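Workshop > Member Builds > Gallery > Feltuver Two-Arm Bench

Feltuver Two-Arm Bench: Build Gallery

The Karakaya Shared Workshop maintains a gallery of member builds that have reached working order. The entry on this page concerns Feltuver, a two-arm tabletop manipulator assembled for household fabric tasks. The project was registered in January and is carried out on a wooden table against the workshop's rear wall. Its purpose is to establish whether a pair of arms, built and maintained by members, can handle cloth goods of the kind found in any home.

Work with fabric was selected at the outset. Cloth changes shape whenever it is touched, and a program written for rigid parts is of little use with it. The builders accordingly set aside the block-stacking routines supplied with the Diltari control software and prepared their own.

Cloth handling with both arms. Striped fabric from Marimekko is used on the bench, the even navy and white bands making folds easy to follow by eye. The right gripper is pressed into the cloth while the fingers of the left are held above it. 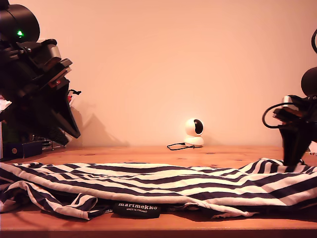

Photo: Karakaya Shared Workshop, Member Builds Archive

Each arm is driven by its own controller, and both controllers answer to a single Wuleo board mounted under the table. The grippers close at reduced force during fabric trials. Members wishing to adjust the force limit must record the previous value in the bench log before making any change. The current cycle limit is 90 seconds, after which both arms return to their rest position.

Zippered pouch on striped cloth. The pouch and the cloth share one pattern, and the long zipper along the top is the principal feature to be located.
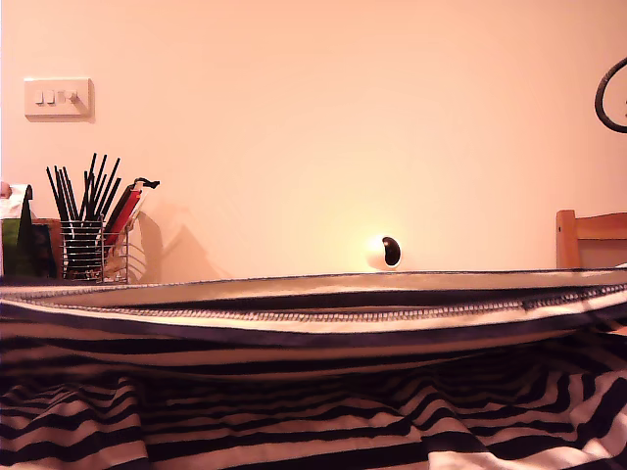

Closed bags and pouches form the second stage of the program. The task is divided into finding the zipper, holding the fabric steady at one end, and drawing the slider along with the other arm. The first two steps are now attempted under program control. The third remains under manual control until the revised finger pads have been fitted and approved.

The bench log held 828 entries as of 18th September, of which 800 relate to plain cloth and the remainder to pouches. Copies of the log may be read at the front desk during opening hours. Parts lists and wiring notes for Feltuver are kept in the same binder, and members may copy them for their own builds. Requests to use the bench should be submitted in writing at least 2 days in advance.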